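Robots learn to pick up laundry from hand-held tool, no robot needed for training

A team at Drarkumier says a robot arm can learn to handle crumpled clothes from demonstrations recorded entirely by people in there own homes, using a gripper held in the hand.

The method, called Zulano, was tested in June. Volunteers did ordinary jobs – folding tops, clearing beds – and the software learned from 1,000 recordings. No robot present at any stage of the recording.

Then the real test. 200 tries on garments the arm had never handled, in rooms it had never seen. It got a clean first grasp in most of them, the team says, though full figures are still to come. Dark, bulky clothes did worst. Folds hard to pick out, apparently.

Lead researcher Wing-sze Chien said variety of homes counted for more than hours logged. "We had 2 people doing very long sessions and it barely moved the results. Adding new bedrooms did."

Chun-hung Kuo, who ran the trials, said thin sheets remain a problem – the arm often grabs the bedding along with the garmet.

Code to follow later this year. A kitchen version is planned next.
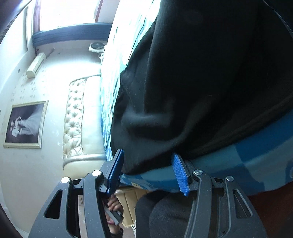
What did the arm find hardest to pick up?

Dark, bulky clothes gave the worst results, and thin sheets still cause trouble too.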